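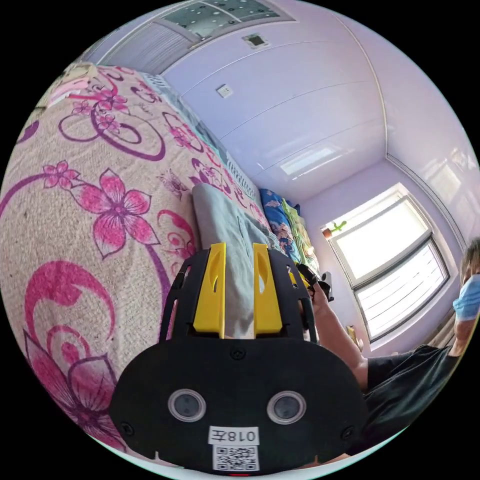 Width channel on the left gripper went wrong again, 6/25/18, Titorside flat, bedroom set. The reading for finger opening stepped upwards part way through a run and stayed there, so from that point the log says the fingers were open when they were shut on cloth. Both units were on the Saithong configuration, same firmware as last week. The left one is 018左, and its red light at the bottom was on the whole time I was watching, so I can't blame a power drop, or at least not one long enough to show on the light. We were on the plain items at first, starting with the grey cloth on the flowered bedspread. Nothing odd in how the fingers moved by eye. Charoen had the log open on the laptop in the hall and called out that the number had jumped.

Writing it all down tonight in the order it happened while I still have it straight. Kanyarat needs it for the fault sheet and Remo wants to know if the April repair held. Short version: it did, and this is a different fault.

Morning

Zeroed both units on the gauge block before going in. Fully open both should read 85 mm. Right was spot on. Left was spot on too, three times in a row, and I squeezed and released it a few times between checks. Closed reading was zero on both. Wrote these on the sheet and initialled it. I mention this since last time the argument was over whether anyone had zeroed at all, and I don't want to have that one again.

Batteries were the 3000 mAh packs, both charged overnight at Werham. Left pack swapped at the mid-morning break, no change in behaviour either side of the swap.

Runs on the thin cloths were fine. Charoen was watching the live trace and had no complaints. Then the step. It was clean, one sample to the next, with no noise before it. At 200 samples a second that is a 5 ms jump, and no hand can move the fingers that far in that time. So the sensor or whatever is fixed to it moved, or the software lost count. I stopped the session there and checked on the block. Left unit open: too high. Left unit closed: too high by the same amount. A pure offset, so the scale was still good.

Re-zeroed, carried on with the thin cloths, no further trouble for the rest of that batch. I should have stopped properly at that point. The operator was set up, gloves and mask on, the bed was laid out and I wanted the hour. Noted as my decision.

Heavier items

Moved on to trousers. The step came back on the second pair and then kept coming, nearly always when the fingers were clamped on a thick part and the operator was pulling sideways. Waistband, hem, seam. Hardly ever on a single layer. Charoen spotted the pattern before I did. He asked for the same move to be done twice, once with a straight lift and once with the sideways drag we use for lining up the legs. Straight lift, no step. Sideways drag, step. Did it again with a towel folded over several times and got the same thing. 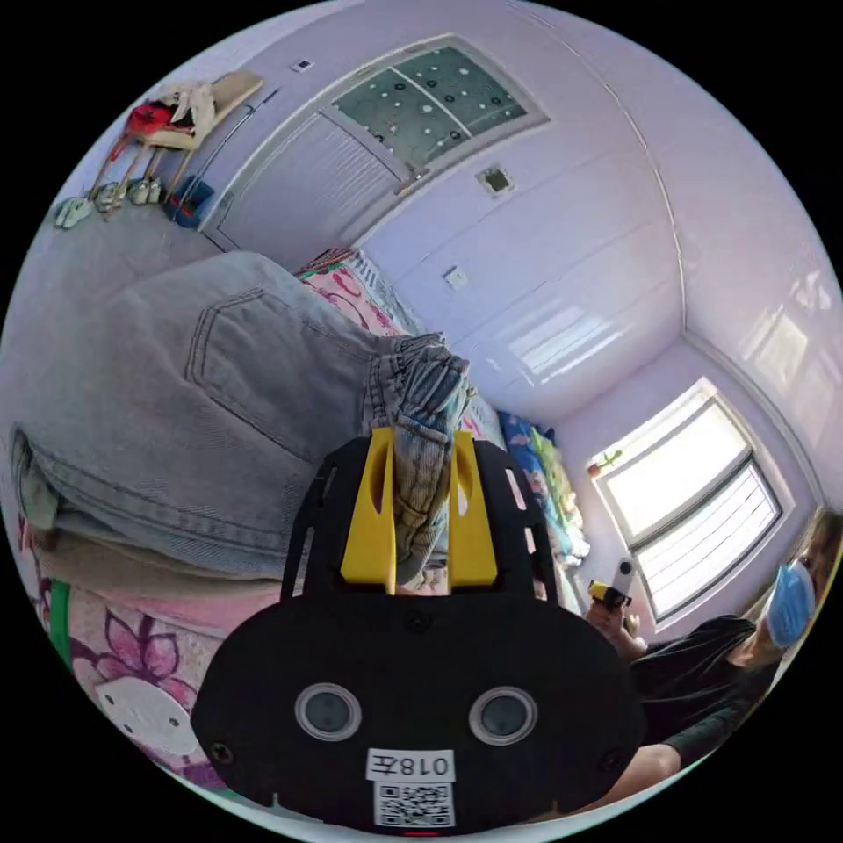 After that I stopped thinking of it as a software fault. If the counter were dropping pulses I would expect it on fast closes, and the fast closes were all clean. A side load on the fingers should go through the guide rails and into the housing and leave the sensor alone. If it reaches the sensor then something between the fingers and the plate has got play in it.

Put a fingertip on the left yellow finger near the root and rocked it. You can feel it. Very slight, with a small click at one end. The right finger on the same unit has none. Both fingers on the other unit have none. Asked Charoen to try without telling him which one I thought was loose and he picked the same finger.

Stopped the session there. Left unit bagged and tagged with a note on it saying DO NOT ZERO, DO NOT TIGHTEN. The second half of that is for Remo.

Afternoon, bench at Werham

Remo opened it with me. The four outer screws we could see on the front were all tight to the driver, so the housing itself hadn't worked loose. Front plate off. April repair is intact: the ribbon is seated, the blob of adhesive on the connector is whole and hasn't been touched. He was pleased about that and I suppose I am too.

What we found was the small grub screw that clamps the magnet carrier to the left finger's slide. It was in place, and it turned a quarter turn under finger pressure on the key. No thread lock on it that either of us could see. The carrier had a bright crescent worn on one side where it had been shifting against the slide. So: pull sideways hard enough, the carrier slips along the slide by a small distance, and it doesn't slip back. The sensor then reports a width with that distance added on.

Checked the other unit for comparison. There is blue thread lock on its screw, and plenty of it. Remo's records say both were assembled on the same day from the same Gronar kit. Someone was interrupted, is my guess. It could have been me, my initials are on half that page.

Tried to reproduce it before fixing anything. Unit in the vice, fingers shut on a folded strip of denim from the scrap box, spring balance hooked through the strip and pulled sideways by hand. First few pulls did nothing. Then it stepped, and after the first step it stepped on almost every pull. Reinhold put his head in and asked why we were torturing trousers. He also asked whether the mechanical stop should have caught it, and it should not: the stop limits the fingers, and the carrier is free to go past it.

The part I am less happy about

Reinhold's question made me look at the interlock. The same width number goes to the arm side when we replay a run at Werham. The replay code treats anything above a set opening as "released" and lets the arm retract at full speed. With the offset in the number, a closed gripper looks open. The arm would then pull back quickly with the garment still held and, on the bench rig, with whoever is feeding the garment standing at the end of it.

Went through the replay list with Kanyarat on the phone. None of today's runs has been replayed. Two runs from last week on the left unit have been. She pulled both traces while I was on the line and neither has a step in it, and the closed value sits at zero all the way through in both. So as far as we can tell nothing has happened. She has put a hold on every left unit run from today onwards and I've asked for the replay queue to be locked until the hold comes off. Fongchan has the key to the queue and confirmed by message that it is locked.

I don't think the width reading should be the only thing that decides "released". Raised this in April and it got parked. Raising it again. Cheapest fix is to look at the closed value at the start and end of every run and refuse to replay if they differ. Better fix is a second condition from the arm's own force reading. Kanyarat says the first can be done this week. The second is up to Reinhold.

Repair

Grub screw out, cleaned, thread lock on, back in to the figure on the Gronar sheet. Carrier replaced with the spare, the old one kept in the bag with the fault sheet. Same done on the right finger of the same unit, where the screw was tight but also dry. Paint mark across the screw head and the carrier on both, so the next person can see at a glance whether it has moved.

Left to cure, then on the cycle rig, denim strip clamped, with the side pull on every close. 800 closes, no step, closed value at zero at the end and open value back at 85 mm. Paint marks still in line. Remo wants it to run overnight as well and I have no objection.

State of the data

Thin cloth runs before the first step: fine, keep.
Thin cloth runs after the re-zero: probably fine. Kanyarat to check start and end values one by one.
All trousers, left unit: width channel not to be used. The camera side is unaffected and Fongchan says it can still go in for the tracking work, flagged.
Folded towel test: keep it, labelled as a fault test, and keep it well away from the training set.
Right unit, whole day: fine.

Charoen asked if the offset could be taken out afterwards, given that it's clean and the scale is good. For a single step, yes. For the trouser runs there are several steps each and some happen during a close, and I wouldn't trust my own eye on where one ends. We can redo the trousers in less time than it would take to argue over them.

To do

Me: fault sheet to Kanyarat, with photos of the worn carrier.
Remo: check the grub screws on every other unit built from that kit. Not to be issued until checked.
Kanyarat: start and end check in the replay code. Tell me when it's in so I can try to break it.
Fongchan: queue stays locked until both of the above are signed.
Reinhold: decide on the force condition.
Charoen: add the rocking test to the morning sheet, both fingers, both units, before zeroing. Add a block check at every battery swap too.

If any unit steps during a session, the session stops. No re-zero and carry on. I've written that at the top of the sheet in pen and it will go in the printed one when Charoen redoes it.

Cycle rig left running, guard down, note on the door. Remo is in first tomorrow and will read the paint marks before he switches it off.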